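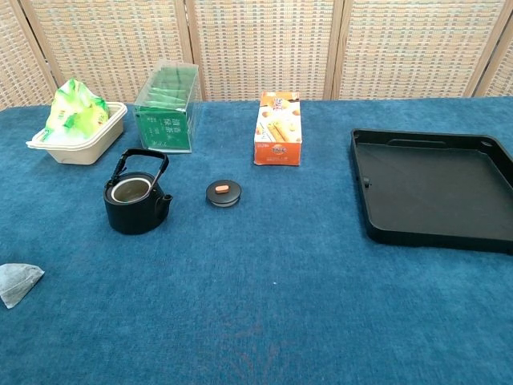
Sreekumar Sundaram reckoned it was a depth problem and I should stop touching the planner until I'd looked at the raw cloud. So I looked at the raw cloud.

He was half right. The strainer in the teapot is a hole in the universe. Shiny rim, dark inside, and the stereo gives me either nothing or a confident surface well under the table. The acrylic box is worse, because the tea sachets come through fine and the walls don't, so the collision mesh is a tidy block of tea with no box around it. The planner is delighted by this. It will route an elbow straight through the side.

Stack is Vitar for perception, Anholm for planning, replanning at 30 Hz when it feels like it. Task is lid onto pot. The lid is lying flat with a perfectly good orange knob on it and the grasp scorer prefers the rim.

Has anyone got the rim out of its head?

---

cathal_oc
Which scorer, the stock one? The stock one likes long thin edges. It was tuned on plates. Give it an approach cone around vertical and the rim candidates drop out.

---

fsheehan
Seconding Cathal on the cone but please don't stop there. If the knob is a different color from the lid, segment it and be done. Ten lines of code. People will train a network for a month to avoid ten lines of code.

---

cathal_oc
And then someone brings a different teapot.

---

fsheehan
Then you write eleven lines.

---

alun_g
OP here. Tried the cone. Out of 90 grasps offline, the rim went from winning nearly all of them to winning 31, so thanks, that's real progress. The survivors are ones where the plane fit decides the carpet is tilted and "vertical" wanders off with it. The pile is fuzzy enough that the table normal changes its mind between frames.

And before someone says it, yes, I know about averaging.

---

brid_on
Average the normal.

Sorry. But do. Fit it once before the arm moves, freeze it, and only refit if the camera pose changes. The table isn't going anywhere. We burned most of January on Mac Suibhne finding that our "grasp instability" was a plane fit being recomputed every cycle by a node somebody had copied from the mobile base.

For the acrylic I wouldn't try to see it at all. Take the sachets as a seed, grow the box by a fixed margin, call it solid. You lose some free space behind it and you will not miss it.

---

Sreekumar
Disagree on the margin. It's fine with the tray off to the side, but he has a snack box standing in that back row too, and if you inflate everything you can't see properly the planner ends up with a corridor it won't enter. Then you get the Anholm special: "no valid path", 75 times, with no clue which object it's upset about.

Fit an actual box. Edges do show up in the RGB when they catch the light. Two vertical edges and the table plane is enough.

---

brid_on
Enough on a good day. Your edges against a woven screen with a grid all over it? The line detector is going to have the time of its life.

---

Sreekumar
Mask the background by depth first.

---

brid_on
The depth we established is lying.

---

Sreekumar
It's lying about the acrylic. It's honest about the screen.

---

cathal_oc
I'd check that last one. Repeating pattern plus stereo matching is how I once got a wall in two places. If the screen comes back in layers, turn the uniqueness threshold up before anything else and accept some holes.

---

alun_g
Just checked. The screen is in two places.

---

fsheehan
Ha.

---

alun_g
OK, status as of Saturday. Normal frozen at startup. Uniqueness threshold up, screen back to being one screen with some holes in it, which I've covered with a static wall in the planning scene (Bríd's approach, I suppose, but bigger). Acrylic box is the grown version for now. Sreekumar, I'll try the edge fit when I have an evening to ruin.

For the knob I did the color segmentation. It took fourteen lines. Rim candidates in the same offline set: zero.

Left to do is the actual placement. I've got a lid pose I trust and a pot opening I don't, since all the depth in there is strainer nonsense. Was going to fit a circle to the pot's outer body and assume the opening is centered.

---

cathal_oc
The handle will drag your fit sideways. Crop everything above the shoulder first. And it arches over the opening, so your straight-down approach from the knob grasp is about to meet it. Did you put the handle in the collision model?

---

alun_g
I did not put the handle in the collision model.

---

brid_on
There's a thread on the Plitusbridge board about tilted insertion under an overhang. It's for paint cans but the constraint setup carries over. Ignore the second page, it's two people arguing about quaternion order.

---

Sreekumar
One of those people was me and I was right.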